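Thursday, August 11, 2022

Stop Asking Me How the Market Did Today

My brother-in-law, Anderson Barros, called me during dinner one night back in May. He wanted to know if I'd seen the market. I had not seen the market. I was eating a baked potato. He had his phone in one hand and, from the sound of it, a beer in the other, and he read me numbers for ten minutes straight like a man calling a horse race.

I like Anderson a lot, so I listened. But I hung up thinking the same thing I think every time the evening news puts that little red or green arrow in the corner of the screen. What am I supposed to do with this?

I've been saving for retirement for 20 years. I put in money every payday, and it goes into a couple of boring funds at Allholm that own a bit of nearly everything. The arrow has gone up and down more times than I could ever follow, and I can't think of one evening when knowing about it made me a better saver. I can think of a few when it made me a worse one.

The big one was my own fault. A while back I owned shares in Clekska, the shipping company, because a guy at work wouldn't shut up about it. One Monday it had an awful day. Some trade headline overseas, a lot of serious faces on TV, the word "plunge" in capital letters. I sold before lunch on Tuesday and lost 450 bucks on it, and I felt very grown up about cutting my losses. Then the headline got walked back and the shares wandered up again over the next couple of weeks, without me. I still don't know what the headline was about. I couldn't have told you then, either!

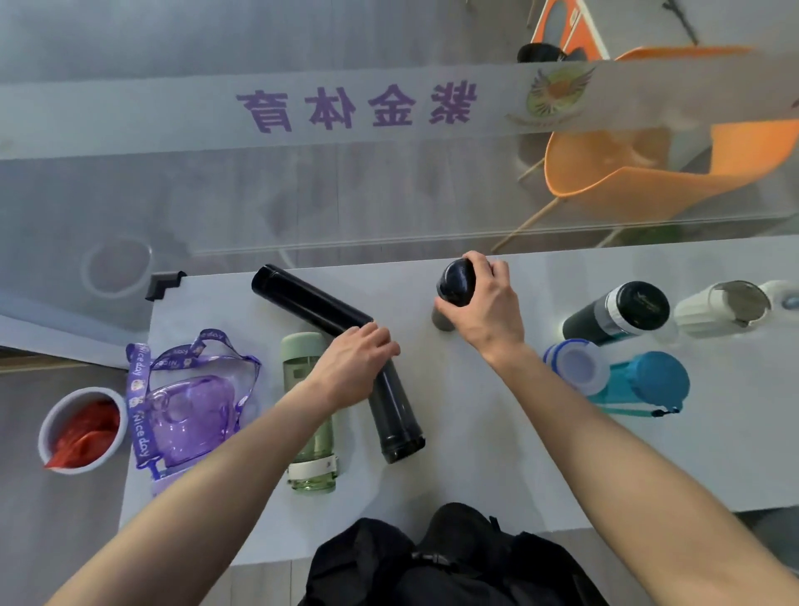
And that's my gripe with daily market coverage, really. It always has a reason. Stocks fell on fears of this, stocks rose on hopes of that. I've read stories in the morning saying shares were down on interest rate worries, and by the afternoon the same site had them up as investors "shrugged off" the very same worries. Who did the shrugging? Did somebody go around and ask? Millions of people buy and sell for millions of reasons (new roof, divorce, a robot program did it), and at four o'clock it all gets squashed into one sentence.

I get why it happens. The market closes every weekday, so there's something to write every weekday, and "stocks moved a bit, hard to say why" is not much of a headline. The folks writing it are on a deadline. I'd just like to see it written once in a while.

The apps are worse. I signed up for Litero because it was free and the charts were pretty, and it took me a while to notice how much it wanted me to touch it. It buzzed if something I owned dropped 2 percent. It buzzed when things I didn't own went up. I got a buzz at my niece's school concert telling me "movers are moving," and I swear I looked at it – during the clarinet part. After that I went into the settings, and it was a good six screens deep before I found the switch to shut the thing up.
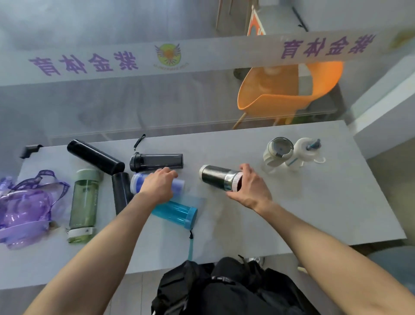 Now, Anderson says I'm sticking my head in the sand. His argument goes like this: it's your money, you worked for it, why wouldn't you keep an eye on it? He's got his savings at Albers and he logs in every morning with his coffee. He says it keeps him honest about his spending. Fine, maybe so. If you're retiring next spring, or you do this for a living, you've got good cause to look more often than I do. And I'll admit I've gone too far the other way at times. I once let an old account sit so long that 198 dollars in fees had come out of it before I opened a statement. I'm not proud of that one.

So I do look. I look twice a year, once after I do my taxes and once around Thanksgiving. I check the fees, I check that the mix still makes sense for my age, I move things around if it doesn't, and then I close the laptop. It takes less time than the potato did.

What I'd like from the news is the slow stuff. Tell me what's happening with rents. Tell me what funds charge and who's charging more than they used to. Give me a long piece on what a rough ten years looks like for a regular saver, with the ugly parts left in. I'd read every word of that, and I'd probably mail it to Anderson.

He called again last week, by the way. The market was up. I asked him what he was going to do about it and he said nothing, he just thought I'd want to know.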